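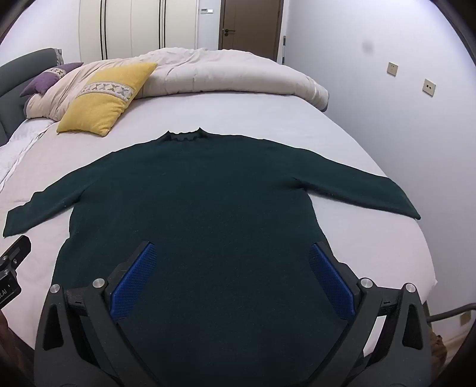

Dunkelgrüner Strickpullover mit gewelltem Kragen

Um kurz nach acht stand ich in Kernonthorpe vor dem Betriebszentrum von Plelmont und war aufgeregt wie vor dem ersten Flug. Tag der offenen Tür bei einem Regionalbusbetreiber, der seine Tickets inzwischen komplett über eine eigene Buchungsplattform verkauft – für jemanden wie mich, der seit Jahren über Fahrkartenvertrieb schreibt, gibt es kaum etwas Schöneres!

Die Plattform heißt Cademeo und bündelt Fernbus, Fähre und ein paar Nachtzüge in einer Buchung. Empfangen wurden wir im alten Schaltersaal, dessen Holztresen man zum Glück stehen gelassen hat. Dahinter sitzt heute der Kundendienst, und wir durften uns Kopfhörer aufsetzen und bei Übungsgesprächen mithören. Eine Kollegin spielte eine verpasste Fähre durch: neuer Anschluss, neue Sitzplätze, alles unter einer Buchungsnummer, in weniger als fünf Minuten. Ich hätte am liebsten gleich noch drei Fälle gehört.

Durch das Haus führte Chin-lung Hung, der die Fahrplandaten verantwortet und so mitreißend über Mindestumsteigezeiten reden kann, dass unsere Gruppe prompt den Kaffee verpasste. 2,850 Haltestellen sind im System hinterlegt, jede mit eigenen Fußwegen, Aufzügen und Öffnungszeiten. An einer Wand hängt eine Karte, auf der die Anschlüsse farbig aufleuchten (grün heißt garantiert, gelb heißt Empfehlung). Garantierte Anschlüsse warten bis zu 19 Minuten, danach wird umgebucht, und zwar ohne dass der Fahrgast anrufen muss. Wer je nachts in einem Fährhafen gestrandet ist, weiß, was das wert ist.

Danach ging es in den Raum, den alle nur Inthanon nennen, weil er ganz oben unter dem Dach liegt. Dort wird die nächste Version der App getestet. Wir bekamen Testgeräte in die Hand und sollten eine Reise mit Fahrrad und Kinderwagen buchen. Bei mir klappte das Fahrrad sofort, der Kinderwagen landete zweimal in der falschen Kategorie. Das wurde gleich notiert, ganz ohne beleidigte Gesichter, und am Nachbartisch diskutierten zwei Entwicklerinnen schon über ein neues Symbol.

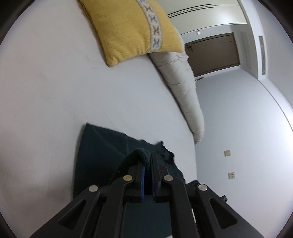 Kann man bei Cademeo einzelne Teilstrecken stornieren?
Einzelne Abschnitte lassen sich bis 60 Minuten vor Abfahrt zurückgeben, der Rest der Reise bleibt gültig.

Etwas zäh war nur der Vortrag über Provisionen für Reisebüros. Die Folien waren voll, und die Frage, ob kleine Büros denselben Zugriff auf Sparpreise bekommen wie die großen Portale, wurde auf August vertagt. Dann soll die neue Schnittstelle freigeschaltet werden, zunächst für 40 Partner.

Zum Schluss durften wir noch auf den Hof und in einen der neuen Doppeldecker klettern – oben vorne, natürlich! Die nächste Führung ist noch nicht angekündigt, Anmeldungen nimmt der Schalter in Kernonthorpe aber schon entgegen.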